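Clavidari fixes gripper fault and shares what it learned

TRILTTHORPE, August 18, 2025 – Clavidari has traced and fixed a fault that made its hand-held grippers close without warning, and is publishing the full findings so that other teams can check their own kit.

The trouble came to light during routine handling trials, when one of a pair of grippers snapped shut before the operator had squeezed the trigger. It happened 3 times in a single morning. No one was hurt, but work stopped at once and every pair was taken out of use.

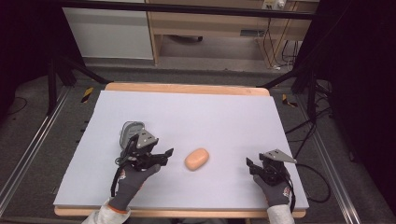

2 min read

Handling trials use a gripper in each gloved hand, with small, soft-looking objects set out on a plain board. It is simple work, and that made the fault all the more surprising! The team went back through 200 recorded grasps and found the same brief jump in the finger position signal in 18 of them. Most had been too short to move the fingers at all.

The cause was a worn connector. Repeated bending had loosened one contact, and the control software read the lost signal as a command to close.

"I was thrilled when we could make it happen on the bench," said Bożena Baran, who led the investigation. "Once you can repeat a fault, you can really get to know it. We should have spotted those jumps sooner, and now the software looks for them all the time."

Grippers now hold still if the signal drops, and a new cable clamp from Zetico takes the strain off the connector. The repaired units have since completed 1,000 grasps with no unplanned closing. Engineers at Beneš are running their own checks and will report in November.

Anyone using the earlier cable should stop work and ask Clavidari for a replacement clamp, free of charge.

ENDS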